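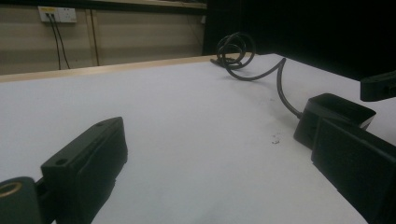 How to clean a matte white desk (and what to skip)

8/13/20

Every second article on this subject wants to sell you a spray. I have a matte white table at home and I've tried plenty of them, and most of what you need is already under the sink.

What you need
2 soft cloths
Dish soap
Warm water
Baking soda, maybe

Step 1. Clear it properly. Wiping between things leaves a tide line, and on white you'll see it. Unplug any cables and coil them at the back before you start.

Step 2. Dry dust first. Get a cloth over the whole top and into the join where the edge strip meets the surface. Grit in there gets dragged out later and scratches.

Step 3. One small squirt of soap in a bowl of warm water. Wring the cloth until it stops dripping. If your desk has a wood edge, go along that strip quickly and dry it straight away. Water sitting on timber is how you end up with a grey edge.

Step 4. Coffee rings and pen. Make a paste of baking soda and water, leave it for 5 minutes, then rub lightly. Try it underneath first. I'm told it is perfectly safe on matte finishes, but any abrasive will leave a shiny patch if you lean on it, so don't lean on it.

Step 5. Rinse with the second cloth and dry. Skipping the rinse gives you a film that grabs every fingerprint.

What I wouldn't bother with
Melamine sponges. They do take the mark off, and some of the finish's colour and texture may go with it.
Urio polish. I used it through June and couldn't pick the difference from soap.
Lunix "white restorer". A white top that looks grey in the evening is usually just badly lit. Check it in daylight before you spend anything.

Do the dry dust weekly and the rest when it looks grubby.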